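Paper Drive Results and the New Sorting Rules

The Grovmont paper drive brought in roughly 2000 pounds this time, most of it from the Jisa Street end of the neighborhood. Thank you to the 329 households that set something out. The hauler took everything in one trip except six boxes of magazines that had gotten rained on, and those went to the regular trash.

The next drive is in January, on a Wednesday. Please have your paper at the curb by 7 a.m. The truck starts at the Arumugam Park side and does not come back for a second pass.

A few people asked about colored paper. The mill used to turn it away, but the new contract takes it as long as it is bagged apart from the white. Construction paper, flyers and colored copy paper can all go in the same bag. Tissue paper and gift wrap with foil on it still can't go at all. Small scraps are fine if they are in a closed paper bag. Loose scraps blow out of the bins and end up along the fence on Doron Avenue, where we picked up a good deal of them last spring.

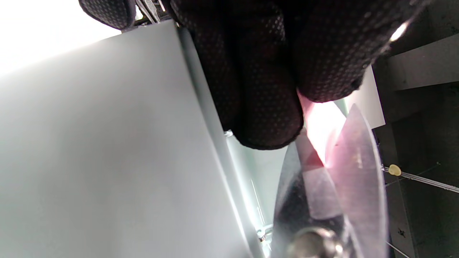 Cutting pink material with shears.

Shredded paper has its own rule. The mill takes it only in clear plastic bags, tied shut, no bigger than the 13-gallon kitchen size. If you have a lot of old bank statements, you don't need to shred the whole page. Cut off the part with your account number, shred that, and put the rest in with the white paper. Elango Joseph has a shredder you can use at the drive table, but it handles only a few sheets at a time and has to rest in between.

Staples can stay in. Binder clips, spiral wire and plastic covers have to come off. Cardboard should be flattened and tied with string, and pizza boxes go in only if the lid is clean.

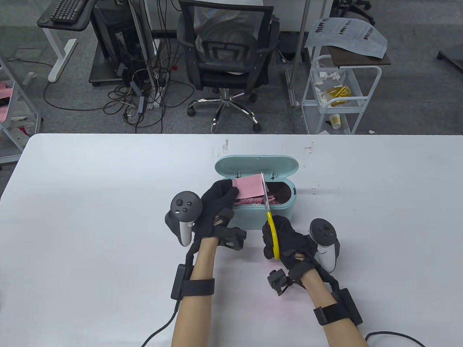 The money from the drive comes to $400 after the hauler's fee. It will pay for new lids on the two bins behind the library, with what is left going toward craft supplies for the after-school room. The room has asked for paper in full sheets, any color, used on one side or blank. Kids there cut up a lot of it, so a plain pink sheet like the one over the mint-colored box is worth setting aside before you bag the rest. They could also use scissors in adult sizes, and an old pair with yellow handles will do as well as a new one. Drop these off at the library desk and say they are for the after-school room. Please don't leave them at the curb with the paper, as the crew has no way to separate them on the truck.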